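Lolell Hand Gripper Kit

The Lolell Hand Gripper Kit is a hand-held, two-finger gripping tool sold for recording manual tasks that are later used to train robot arms. It is produced by Lolell, a maker of small automation equipment, and is offered both as a boxed kit and as part of a rental service operated by Pollness.
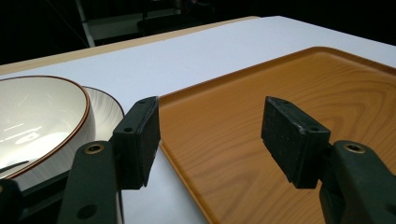
The kit was developed to let an operator demonstrate a task by hand, without a robot present. The operator holds the tool, opens and closes its fingers, and moves objects as a robot would be expected to move them, while a camera fixed to the body records the view past the fingertips. Table clearing and place setting are among the tasks most often chosen by buyers. In work of this type the fingers are brought in low over the table, and items such as a bowl resting on its plate or a wood-grain serving tray with a raised rim call for different approaches. A tray is commonly gripped at the rim, and a bowl at the lip. The manual recommends that both gripping pads remain in view throughout a recording.

Design

The fingers are made of dark green plastic and are built as a matching pair. Each consists of a flat, angled arm with a rectangular gripping pad at its end. A brass-colored threaded insert is set into each arm near the pad. Screw holes in the pads allow accessories to be attached, and worn pads may be replaced by the owner with an ordinary screwdriver.

The fingers are driven by a trigger in the handle. A spring returns them to the open position when the trigger is released, and the standard opening is 109 millimeters. No motor is fitted. The complete tool contains 11 printed parts, all of which are sold separately.

Contents and versions

The standard edition includes the assembled tool, a camera mount, a spare pair of pads, a storage case and a printed manual. The camera is not included. A second edition, named Semwal, adds a wrist strap and a set of soft pad covers intended for glazed dishes and other smooth surfaces. The two editions share the same fingers and handle, and the Semwal accessories can be added to a standard kit at a later date.

Version 2 of the kit replaced the original in April. The revised handle is shorter, and the trigger may be operated with either hand. Pads from the first version do not fit the newer arms.

Rental service

Pollness rents the kit by the month to schools, laboratories and small firms. The service includes cleaning and inspection between customers, along with replacement of worn pads. Customers may also send finished recordings to Pollness to be checked for blocked views and missing sections. Checked recordings are returned in their original format and remain the property of the customer.

Reception

A review published by the trade bulletin Perkotmont on 5 Mar 2024 was generally favorable. The reviewers used a standard kit to make 1,418 recordings of kitchen and dining tasks and reported no broken parts. They praised the simple construction and the ease of changing the pads. Criticism was directed at the weight of the handle during long sessions and at the pad surface, which they found poorly suited to wet glassware. The review also noted that the manual gave little guidance on lighting, and that glossy trays and dishes could produce reflections in the recorded view.

Lolell later issued a supplement to the manual covering lamp placement and the choice of table surface. It is supplied with all new kits and is available to existing owners on request.

See also

Robot end effector
Learning from demonstration
Parallel gripper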